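Home and Shop Builds, Unit 6: Hand-Held Grippers and the Claims Made for Them

Reading before class: the Lorkden build log, entries for October, and the parts list at the back of this packet. Skip the introduction to the log. It is mostly cheerleading.

1. What we are building

The project for this unit is a two-jaw gripper you squeeze by hand. There is no motor in it. A trigger in the grip pulls a link, the link moves the jaws, and a small camera looks out over the jaws so that whatever the hand does gets saved as video. The idea is that the video can later teach an arm with a matching pair of jaws to do the same job. Whether that works as well as people say is the question for the second half of these notes, and I will tell you now that I have doubts.

Two of last year's students, Keisha Montoya and Otis Szabo, built theirs in the shared shop at Dreltcombe and then took the job home, where the laundry is. I think that was the right call. A gripper tested on foam cubes at a clean bench has been tested on foam cubes.

2. The linkage

Each jaw rides on a four-bar linkage. If the bars on one side are the same length between centers, the jaw stays at the same angle while it swings. If they are off, the pads meet at the tips first or at the heels first, and cloth slides out of the open end. Most first builds have this fault. Most first reports blame the pads. 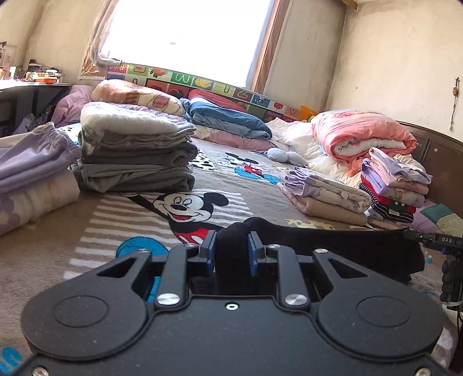 Drill both bars of a pair clamped together, in one pass. Otis drilled his first set one at a time and spent an evening filing. Use proper pivot pins with a shoulder. A bare screw thread running in a printed hole will wear it oval, and then you have slop at every joint, and slop adds up. Abernathy's old handout says you can take it out with washers. I have never seen that last past a week.

Check before you go on:
The jaws should close with no side play you can feel.
The pads should touch along their full length when you hold the gripper up to a window.
The return spring should open the jaws with the gripper pointing up, down and sideways.

3. Pads

Soft pads grip cloth better than hard ones. They also tear sooner and pick up lint. The Musomier pad recipe gets passed around a lot, usually with the claim that it is good for 2,000 closings. I asked where that number came from and got three different answers. Ours were replaced after 600, and I would have changed them earlier if I had been the one squeezing. Write down your own count and the point where you stopped trusting the grip. I will take a dull honest number over a good one from a forum.

4. Picking a task

Folding looks like one task. It is a string of them: find an edge, pinch it, lift, carry, lay it down, let go, smooth. Your gripper will do some of these and be useless at others. Smoothing with closed jaws is poor on anything thick, and Fitzgerald Ruiz-Ortega's group gave up on it and pressed with the back of the hand. That is fine for getting the laundry done. It is not fine as a recording, since the arm has no back of the hand.

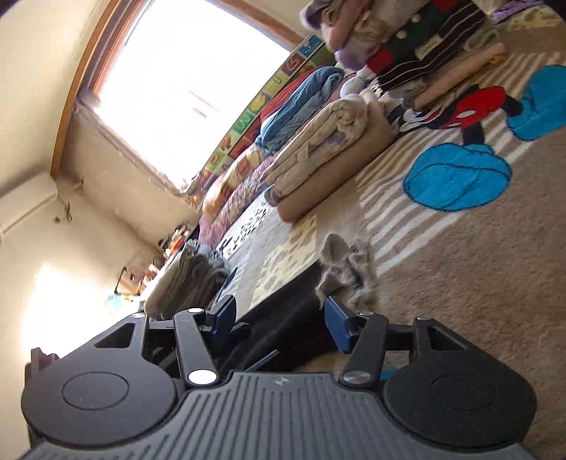

The room you record in matters more than the log admits. A camera fixed to a tool goes wherever the wrist goes, and a wrist turns a lot between one pick and the next. In a home that means the floor slopes uphill, the bed runs off on a diagonal, and the window is a block of white that can throw off the exposure for everything near it. A patterned rug with a cartoon mouse on it, or a stray slipper just past the finger pad, gives the software plenty to latch onto besides the clothes. People who sell this idea say the clutter is good because it makes the data varied. Maybe. Ji-hoon Han argued in class that one bedroom is one bedroom however many times you wave a gripper around it, and I have not heard a good reply.

So: use more than one room if you can. Keep notes on which clips came from which room, and hold one room back for testing.

5. What to hand in

One page on the linkage, with your measured bar lengths.
18 recorded folds of the same kind of garment, good and bad. Do not throw out the bad ones.
Your pad count.
A paragraph on 2 things the gripper could not do.

Þröstur Vestergaard has the drill press key after 4 p.m. Bring your own eye protection, and put the bar clamps back on the rack by the door.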